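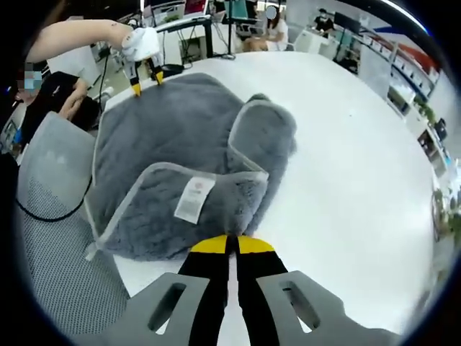 We left the goal standing on the practice field from the first week to the last and the net is still tight in the corners, writes a club coach from Vergara, only the bag could be a little bigger. We are glad to read it, and about the bag the coach is right. The new one is longer by the width of a hand and closes with a cord in place of the zipper.

Skaltow Folding Soccer Goal by Pliltwood

The Skaltow is a training goal for small-sided games, for shooting practice and for warming up before a match. It stands by itself on grass, artificial turf and indoor floors. The frame is made of aluminum tube, with the joints already fixed in their places, so there are no loose screws to lose in the grass. One adult can carry it from the car to the field. With net and bag it weighs 13 kg.

We make also fixed goals for full-size fields, but they are sold only through our dealers and you will not find them on this page.
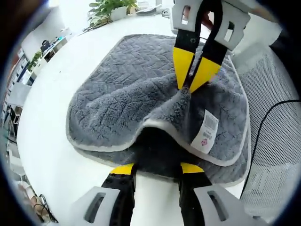
Setting up

Take the frame out of the bag and lay it on the ground with the crossbar up. Open the two posts until you hear the click on both sides, and then pull the back bar toward you. The net stays on the frame when you fold it, so you do not have to hang it each time. Most people need a few tries before they do it quickly — the back bar moves a little hard when the goal is new, and it becomes easier after the first weeks.

On grass, push the five ground pegs through the rings of the back bar. On a hard floor, use the sand bags, which are sold separately. Please do not use the goal without one or the other. A goal that is not held down can fall forward if a child hangs on the crossbar, and hanging on the crossbar is not allowed with any goal we sell.

The net

The net is our Vallura type, knotless, with square mesh. It has been tested for more than 3000 hours under strong lamp light to see how the cord behaves in the sun, and the color became paler but the cord did not get brittle. Available in white and in orange. A dark green net will come in April.
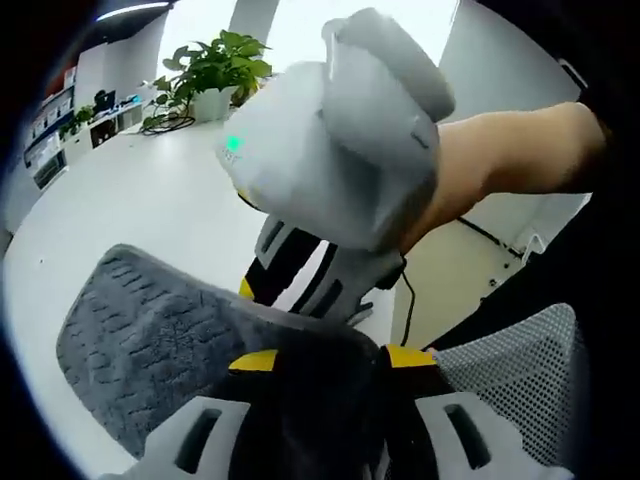
If one mesh breaks, you can repair it with the piece of spare cord that lies in the side pocket of the bag. For bigger holes we suggest a new net. It is held with clips and can be changed without tools.

Care and storage

Let the net dry before you fold the goal for a long time. Mud on the tubes can be washed off with water and a soft brush. Do not put oil on the joints, it collects sand and then they close badly. In winter the goal can stay in a shed or garage, also without heating, but keep it away from fertilizer and from road salt.

In the box

Frame with net attached
Ground pegs
Carrying bag
Spare cord
Printed instructions

Warranty and spare parts

The frame has a warranty of three years from the day of purchase, for private families and for clubs the same. The net is not included in it, because a net is used up by playing. Keep your receipt, a photo of it is enough. All clips, pegs and joints can be ordered one by one, and we keep them in stock also for the older model with the round feet.

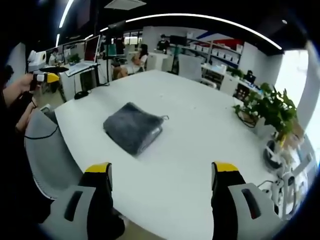
Clubs that order several goals together can ask us for a price on the whole order. Write to us which surface you play on and whether you want pegs or sand bags — we mix them in one delivery if you wish. Printing of the club name on the bag is possible and takes a little longer.

Prices and delivery times on this page were last checked on 2025-01-16.

We use cookies to remember your shopping cart and to count visits. You can change your choice at any time in Cookie Settings. Accept all / Only necessary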